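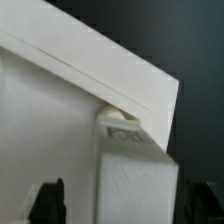

Gripper budget for lid opening, am I missing anything?
Fulard

Got 3350 to spend by October, arm already paid for. Job is opening white plastic lids on boxes, all day. Quote from Kassab is 278 per set of fingers, or we print our own. How many spares do people plan for? And is a wrist camera worth it at this stage? Boss wants a number by 4.

Marwan Khasawneh

Print them. Buy one proper set to measure from, then print 6 and see which wear first. Ours went at the tips. Keep 50 back for pads and screws, you will loose some. Wrist camera yes, but get the mount priced with it, we forgot and had to go back and ask for more money. Dont spend the lot before you've run it for a week.

Flandoneck

depends on the lid. we went with Irkora, no complaints but delivery was slow

Fulard

Cheers both. Will ask Kassab if the mount's included.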